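Section 3: Opening and closing the display box

1. Place the box on a level table, with the hinge side facing away from you.

2. Raise the lid by its wooden frame. Do not press on the glass.

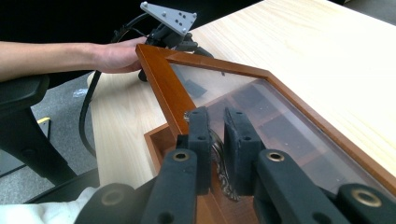
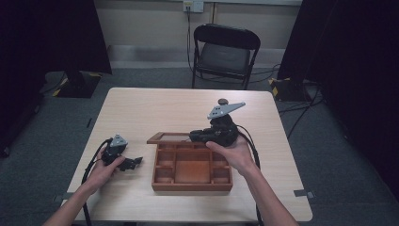 Glazed lid (first picture); compartments with lid open (second picture).

3. Fill the large central compartment first, then the small cells.

4. Lower the lid slowly - do not let it drop.

Caution: Items must not stand higher than the partitions.

Note: Requests for replacement glass should be addressed to Leidy Alvarado at Flivwood.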